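Section 4: Packing the tool case

Applies to the Gevudier home tool set in the black molded case. Before you start, check the label on the back of the case. Sets marked 648 use the layout in this section. Sets marked 223 have a deeper lid and are covered in the Nitov supplement.

4.1 Before you begin

You need a flat table or bench with enough room for the case to lie fully open. The case opens to twice its closed depth, and the lid needs support. Do not pack it on your knees or on the edge of a shelf.

1. Wipe each tool with a dry cloth. Remove grit from the jaws of the pliers and from the screwdriver tip.
2. Slide the blade of the utility knife all the way into the handle and lock it.
3. Let the tape measure wind back slowly. Hold the tape near the end hook for the last 9 inches so that it does not snap in.
4. Put the cap on the marking tool, if your set came with one.

CAUTION: The utility knife can open by itself if the slide is not locked. Push the slide toward the blade end without pressing the button. It should not move. If it moves, do not put the knife in the case. See 4.5.

4.2 Opening the case

1. Lay the case flat with the latch toward you.
2. Lift the orange latch with your thumb. Do not pry it with a screwdriver.
3. Raise the lid and lower it backward until it rests on the table. The two halves should now lie flat, with the molded recesses facing up.
4. Take out any loose screws, paper or packing foam.

Note: The hinges are stiff when new. Open and close the empty case a few times before packing it. Do not press down on the lid to force it flat.

4.3 Filling the lid half

The lid is packed first. Its recesses grip the tools more tightly than those in the lower half, as they have to hold when the lid is swung over.

1. Press the tape measure into the recess at the left of the lid. It should sit level with its neighbors.
2. Close the pliers and lay them flat in the long recess below the tape measure. Spread handles will keep the lid from closing.
3. Place the remaining lid tool in the recess at the upper right.
4. Tilt the lid a few inches off the table. If anything slides, press it in again.

Lay the small tools on the table to the left of the case while you work and bring them in last. The knife and the marking tool are the easiest to lose under the lid.

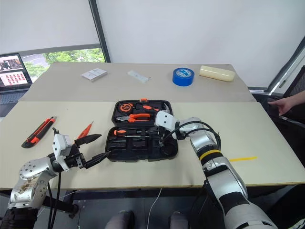 Figure 4-2. Case open flat, lid half at the back. Utility knife still on the table at left.

4.4 Filling the lower half

Each recess in the lower half is shaped for one tool. If a tool will not go in with light thumb pressure, it is in the wrong place or turned the wrong way.

1. Start with the screwdriver. Lay it in the recess nearest the hinge, with the shaft pointing right.
2. Work toward the front of the case, filling the larger recesses before the small ones.
3. Add the marking tool, then the utility knife. The knife goes in last so that you do not have to reach across it.
4. Run your palm lightly over the packed tools. Nothing should stand higher than the rim.
5. Swing the lid over with both hands, keeping your fingers clear of the hinge side.
6. Press the latch until it clicks.

Note: Empty recesses are fine. Do not fill them with loose screws or bits – these work their way into the hinge and crack it. Use a small lidded box and keep it outside the case.

CAUTION: Do not lift the case by the latch. Carry it by the handle, and check the latch each time before you pick it up.

4.5 If the case will not close

Lid stops short of the rim. Open the case flat again and look at the pliers first. Handles that are partly open are the usual cause. Next, check that the tape measure is pressed all the way down.

Lid closes but the latch will not catch. Clean the latch slot with a dry brush. If the latch is bent or split, order a replacement from Shehu Parts and stop using the case for carrying until it is fitted.

Tools fall out when the lid is raised. Check that each is in its own recess. A recess that has worn loose can be lined with one layer of cloth tape. Two layers will usually make the fit too tight.

Knife slide does not lock. Remove the blade, wrap it in heavy tape and discard it as your local rules require. Replace the knife.

4.6 Storage

Keep the case closed and lying flat in a dry place. Do not stack more than 15 pounds on the lid. In a garage or shed, open the case each April and wipe the recesses with a damp cloth. Leave it open until dry, then repack it from 4.3.

Do not use solvent or paint thinner on the case. Both will soften the molded parts, and the recesses will lose their grip.

Section 4 revised 24 Jan 2019 by Beathag Morrison, Skarkthorpe office. Replaces all earlier packing sheets.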